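Communiqué de presse
Stolari, octobre

Skano publie le carnet d'entretien de sa cellule de plonge, taches comprises

La société Skano met à la disposition de ses clients et de ses confrères le carnet d'entretien complet de la cellule robotisée installée dans la cuisine centrale de Stolari. Le document compte plus de 840 entrées. Une bonne partie d'entre elles concernent des vis.

Il est d'usage, dans notre métier, d'annoncer des cadences. Skano en a annoncé comme tout le monde et ne les retire pas. Mais les exploitants qui nous appellent le lundi à l'ouverture posent rarement une question de cadence. Ils veulent savoir pourquoi le préhenseur, qui prenait très bien les bacs vendredi, les prend maintenant deux millimètres trop haut, et s'il faut appeler quelqu'un ou taper dessus. Le carnet répond à la première partie de la question et déconseille formellement la seconde.

La cellule de Stolari réunit un bras, un préhenseur à doigts, un plan de travail en inox et une armoire de commande placée, à la demande de l'architecte, là où personne ne peut en ouvrir la porte entièrement. Elle trie et dépose la vaisselle collective avant lavage. Elle travaille donc dans la vapeur, le détergent et les restes de purée, trois conditions que la documentation d'origine du préhenseur résume par le mot « ambiance ».

« Nous avons d'abord rédigé un manuel très propre, explique Markos Kyriakidis, responsable de la maintenance chez Skano. Il prévoyait une inspection mensuelle, avec un joli tableau. Le tableau a tenu jusqu'au premier service de lasagnes. »

Le carnet publié aujourd'hui remplace ce manuel. Il a été tenu sur place par Lotte De Graaf, technicienne, qui a consigné chaque réglage, chaque nettoyage et chaque désaccord avec la machine. Les passages rédigés sous le coup de l'agacement ont été conservés, à l'exception de deux, sur avis du service juridique.

Ce que prévoit la procédure

L'intervention courante se fait bras consigné, énergie coupée et cadenas posé. Le carnet y revient à chaque chapitre avec une insistance que certains relecteurs ont jugée pesante. Elle a été maintenue.

Le technicien commence par le dessous des doigts. Les résidus s'y logent entre l'extrémité et le corps, puis durcissent. On les retire au chiffon humide et à la brosse souple. La spatule métallique est proscrite depuis qu'elle a laissé sur une extrémité une rayure dont l'auteur, à ce jour, ne s'est pas fait connaître.

Vient ensuite la visserie. Chaque vis accessible est contrôlée au tournevis dynamométrique, puis marquée d'un trait de vernis à cheval sur la tête et son support. Si le trait est rompu au passage suivant, la vis a tourné. La méthode est ancienne, elle coûte le prix d'un flacon et elle a, dans le cas de Stolari, rendu plus de services que l'application de supervision, laquelle a surtout signalé ses propres mises à jour.

Toute vis retrouvée hors de son logement fait l'objet d'une entrée séparée. On note l'endroit, l'heure et la provenance supposée, et la cellule ne redémarre pas tant que cette provenance n'est pas établie. Lotte De Graaf tient à cette règle.
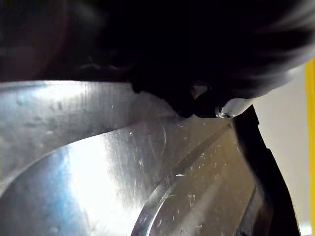 Le point zéro se reprend en dernier, une fois la visserie contrôlée et jamais avant. L'ordre paraît évident sur le papier. Le carnet montre que l'équipe l'a inversé 3 fois, avec à chaque fois une demi-journée passée à chercher un défaut de calibration dans un bras qui n'en avait aucun. Le bras est amené en position de référence à vitesse réduite, l'écart est relevé, puis reporté dans le carnet avant d'être corrigé dans le programme. Cette dernière précision a été ajoutée après une semaine de corrections dont il ne restait aucune trace, sinon dans la mémoire d'un collègue parti en congé.

Reste la question de l'inox. L'inox se raye, garde les traces d'eau et renvoie la lumière dans les capteurs aux heures les moins commodes. Un essuyage dans le sens du brossage, avant toute reprise de réglage, suffit en général. Le carnet consacre quand même quatre pages aux peluches de chiffon et recommande un modèle non pelucheux, à commander en quantité, le personnel de cuisine l'ayant trouvé excellent pour les verres.

Une pièce du client, pour finir

Le jeu de vis de rechange est désormais fourni par Postma, en sachets numérotés. Il était auparavant conservé dans un pot de confiture au-dessus de l'armoire de commande. « Le pot fonctionnait très bien, fait observer Lambros Drakos, chef d'exploitation à Stolari. Il contenait simplement aussi les vis de la friteuse. »

Wouter Baert, directeur de Skano, assume le choix de publier un document aussi peu flatteur. « Un concurrent pourra y lire toutes nos erreurs. Je lui souhaite de les lire en entier, il y en a pour un moment. »

Une seconde cellule, identique à celle de Stolari à l'armoire près, est en cours de montage sur le site de Busstead. La porte s'y ouvrira complètement. Les équipes locales recevront le carnet dès la mise en service, avec des pages blanches à la suite, et sont invitées à écrire lisiblement.

Informations pratiques

Le carnet est disponible gratuitement, en français, sur simple demande auprès de Skano. La version imprimée est plastifiée. Une démonstration de la procédure d'entretien est proposée aux exploitants et à la presse professionnelle à Stolari, le lundi à 14 h 30, après le service. Chaussures de sécurité obligatoires, charlotte fournie.

Contact presse : Jolien Baert, Skano. Mme Baert répond aux questions techniques dans la mesure du possible et transmet les autres à la maintenance, qui rappelle entre deux services.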